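Checking old forecasts at the kitchen table: a few tips

Anyone who has kept a drawer of newspaper cuttings knows the pleasure of finding out, years later, that the experts were wrong. Population, oil prices, reservoirs, the date by which we would all be eating algae. It's a cheap hobby and can be done in slippers.

Write the forecast down word for word before you look anything up. Memory is generous to whichever side you were on. "Could fall by half" and "will fall by half" are different animals, and the first can never be caught.

Put the deadline in the top corner. A forecast without one is a mood. I keep mine in a box file marked Womelwood, which is what the box said when I bought it, and I go through it every October when the evenings draw in.

Find the starting figure as well as the finishing one. A town said to be losing 800 people a year sounds doomed until you learn how many it had, and how many turned up on the other bus.

Work under a decent light. Footnotes are where the definitions live, and they are printed for the eyes of twelve-year-olds.

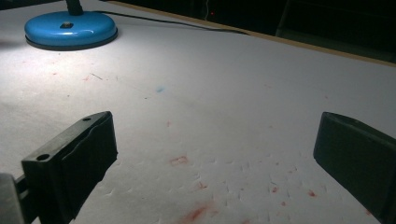
Blue desk lamp, switch on the base.

Watch for changed boundaries. Districts get merged and renamed, and a population that leapt by 2,606 overnight has usually done so with a felt-tip pen. Check the map for both years before you announce a baby boom.

Give half marks sparingly. If the reservoir was meant to be dry and is merely 43 per cent full, the forecaster was wrong, however worried you both were.

Use pencil. Official figures are revised, sometimes twice, and always after you've told your brother-in-law.

Stop after 12 cuttings in one sitting. Beyond that you start to feel cleverer than everyone who has ever held a job in a ministry — a feeling that wears off as soon as you check your own. Mine are at the back of the box, in an envelope. I had sugar down as unobtainable by the spring.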